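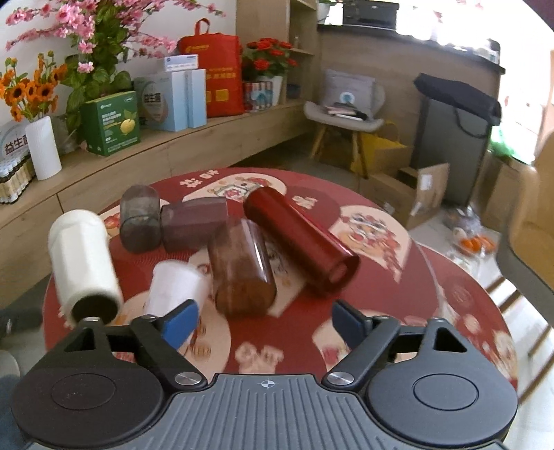

Judite Veloso wants to know if a festive tablecloth stays put once people start reaching across it for cups, and whether it's worth the bother at all on a round table. Mostly yes to the first, with conditions. The rest of what we get asked is below.

Tablecloths, cups and small tables: your questions

Does a printed cloth hide stains?
Less than the packaging claims. A busy print with lion dancers on a red ground will disguise a splash of tea for an afternoon. Cream panels won't. Wash it anyway.

Should I buy hexagonal cups so they don't roll?
They roll less, which is the honest version of the sales pitch. A flat side helps when a cup is already lying down. It does nothing to stop somebody's sleeve knocking it over in the first place.

Are paper cups fine for guests?
For water, sure. They tip easily when they're near empty, and a wrinkle in the cloth is enough to start them off. Pull the cloth smooth before you set anything down.

Smoky or tinted cups: do they look dirty?
Sometimes. Gray hides water spots and also hides the ring at the bottom that you ought to be scrubbing. Hold each one up to a window before it goes back on the shelf.

Do I need the Soller non-slip underlay?
We tried it for 8 weeks under a thin cloth. It helped. So did an old bath towel — cut round, and free.

How do I clear the table quickly?
Bottles first, then anything on its side, then whatever is still standing. Theerawat Yensuk wrote in to say he lifts the whole cloth by the corners. A round cloth has no corners, and we would like to see his floor.

Do artificial flowers belong nearby?
On a shelf behind the table, if you must. They collect dust, and up to 2 rinses a year is all the cheap ones will take before the color goes.

Last updated August 19, 2025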